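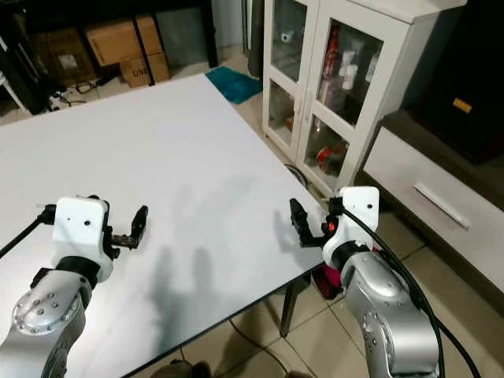
Maxine Rutherford wrote in to say that the new digital sign at Clokdale Road is too bright after dark and lights up the front bedrooms of the houses across the street. She asked whether the neighborhood association had any say before it went up. Two other residents sent similar notes.

The short answer is that we had very little say. The sign replaced a painted billboard on the same lot, and the city treated it as a change to an existing structure. That meant no public hearing and no mailed notice. The owner, Tultik Outdoor, pulled the permit in the spring and had the panels up by July.

The city code does set some limits. A digital face has to sit at least 200 feet from the nearest home, each ad has to stay up for a minimum number of seconds, and the display has to dim at sunset. The spacing rule was met, according to the permit file. The dimming rule is the one we have questions about. Several people on Hoani Street say the sign looks the same at 10 p.m. as it does at noon, and on Sunday it ran a white background for most of the evening.

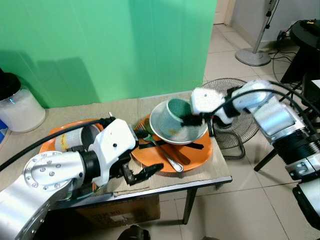
We called Tultik and got a reply the next day. Their manager said the dimming is handled by a light sensor on top of the cabinet, and that a technician would check it. He also said the company can set a lower overnight level by hand, up to 60 percent below the daytime setting, if the city or the property owner asks. The property owner is Stusadex, which has the storage building behind the sign. We have written to them and are waiting to hear back.

A few people also asked about the ads themselves, mostly the one for the injury lawyer and the one with the flashing arrow. The city does not review what an ad says. Flashing or moving images are a different matter and are not allowed on that stretch of road. If you see one, write down the time and the advertiser and call the code enforcement desk.

The petition asking for an overnight shutoff had 57 signatures at last count. It is at the front desk of the library and will stay there through the end of the month. You need to live within the association boundaries to sign, and renters count the same as owners. Please print your address clearly - we had to leave out 18 names on the last petition when the clerk could not read them.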